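Bac métal gris Stalar — grand modèle

Réf. 3194. Bac ouvert, métal gris, pour petites pièces, fournitures, jouets, tout ce qui traine sur l'établi. Longueur 700 mm, charge maxi 80 kg. Se pose à plat sur table, sans fixation. Le fond se raye à l'usage, rien de grave, un coup de chiffon et c'est bon.

Vendu à l'unité. Livraison 5 jours ouvrés, fermeture en février. Couvercle Prasis en option — pas en stock pour l'instant.
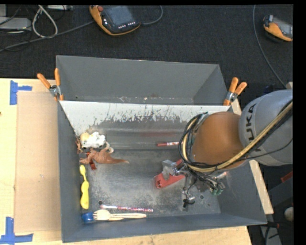

Deux bacs gris sur plateau bois clair. Dans celui de devant, marqueur rouge et dinosaure.

Devis et quantitées : Isla Gourlay, dépôt Flollonwood.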